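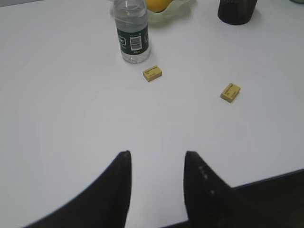 Tabletop Surface Finish and the Visibility of Clear Containers
Student project report, Hirkcombe
Group 3: Mirsad Delić, Radka Omerović, Azra Georgiev
Supervisor: Nikola Leka
Submitted Saturday, August 14, 2021

1. Background

Shared work tables at Hirkcombe collect small items over the day. Drink bottles are the most common and also the most often knocked over. The earlier report by Radomir Kelmendi listed spills by room but did not record the table type. Our project looked at one factor only, the finish of the tabletop, and asked whether a clear water bottle is easier to notice on a matte white surface than on a glossy one.

A clear bottle has little color of its own. A person sees it mainly through the bright lines along its sides, the bending of whatever is behind it, and the shadow at its base. On a plain white table the background gives almost nothing to bend, so the base shadow and the side edges carry most of the information. We expected the matte table to do better on the shadow and worse on the edges.

2. Materials

Two tables were used. Table A has a smooth white matte top. Table B has the same top with a clear gloss film applied, supplied by Ionescu. Both were wiped down and left to dry overnight before the first session.

The target object was a clear plastic water bottle, filled with water, with its label left on. Other small objects were set out with it in a loose cluster toward the far side of the table, leaving the near side open. The cluster was moved between trials using a paper template that was taken away before the participant came in.

Light came from the ceiling panels only. Blinds were closed. We had planned to add a desk lamp as a second condition, but the lamp we were given flickered and the readings could not be used.

3. Method

Each participant stood behind a screen at the short end of the table. The screen was dropped, the participant named the objects on the table in any order, and the time until the word "bottle" was recorded with a handheld timer. A trial in which the bottle was not named within 4 seconds was scored as a miss.

Sessions were run in three blocks with a break between them. Half of the participants began with Table A and half with Table B. In total 76 trials were kept for analysis, split evenly between the tables. Trials in which the screen caught on its cord were dropped before scoring.

Times were entered into Fusent and checked against the paper sheets by a second group member. One transposed entry was found and corrected (row 1853 in the shared log, which also holds the data from the other groups).

4. Results

The bottle was named sooner on Table A in most trials. Misses occurred on both tables but were more common on Table B, mainly when the bottle stood close to a ceiling panel reflection. In those positions participants reported seeing "a shine" on the table and did not separate it from the bottle.

On Table A the light spread evenly, with some gray shading toward the corners. The shadow at the base was faint. Several participants said they used it anyway, and two pointed to it without being asked. The expected loss of edge detail on the matte surface did not show up in the times.

Position mattered more than we had allowed for. When the bottle stood at the far side of the table, times were longer on both surfaces, and the spread between participants was wider.

5. Discussion

The results support a matte finish for shared tables where clear containers are in use. The gain comes mostly from removing reflections. A faint shadow on an evenly lit surface appears to be enough for a person who is looking for objects. It may not be enough for a person who is reaching for something else, and that is the case in which spills happen. Our task did not test this.

The timing method is weak. Reaction time of the person holding the timer is included in every value, and Azra Georgiev held it for all of the first block while the other blocks were shared. A fixed switch on the screen would remove this.

The film on Table B also lifted slightly at one corner during the last block. Objects were kept clear of that area, but the reflections there changed shape.

6. Further work

A repeat is planned for December with a reaching task in place of the naming task. Dratement has offered a gray matte sheet cut to the same size, which would allow a darker background to be compared with the white one. The object cluster should be fixed in advance and kept the same for all sessions.

Raw sheets are in the project folder under the group number. The paper templates were not kept.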